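Claltano opens its second clothes repair and swap shop, in Bellamy

Monday, March 20, 2023

I'm very happy to say that we've got the keys! Claltano, the clothes repair and swap shop I started with one rail and a borrowed sewing machine, is opening a second branch in Bellamy next month, and it's a good bit bigger than the first (there's even a proper changing room this time).

It works the same way as before. Bring in up to four things you don't wear any more, clean and in decent shape, and take home the same number from the rails. If you've got something with a dropped hem or a missing button, leave it at the mending counter and we'll ring you when it's done. The first 100 people through the door get a small repair free - zips not included, sorry, they take ages.

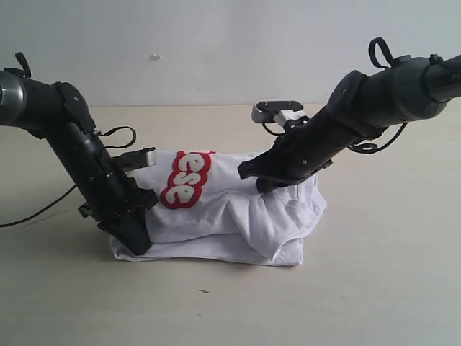
A folded white T-shirt on a pale tabletop.

Plain T-shirts are what we get asked for most, so please do have a dig through your drawers. We can always use children's coats too, and school jumpers in any colour. We can't take shoes or swimwear at the moment.

Govemix is paying for the new sewing machines and has signed up to support us for two years, which means I can keep the mending prices where they are. I'm also starting evening classes in October, beginning with darning and moving on to taking up trousers. You won't need to bring anything apart from a pair of scissors you like using.

If you write for a local paper or a blog and want to come and have a look round before we open, drop in at the first shop and ask for me. I'll put the kettle on.

Recent news
Claltano mending prices for spring
Flullix joins our button and zip collection
What to do with odd socks
Winter coat swap: thank you all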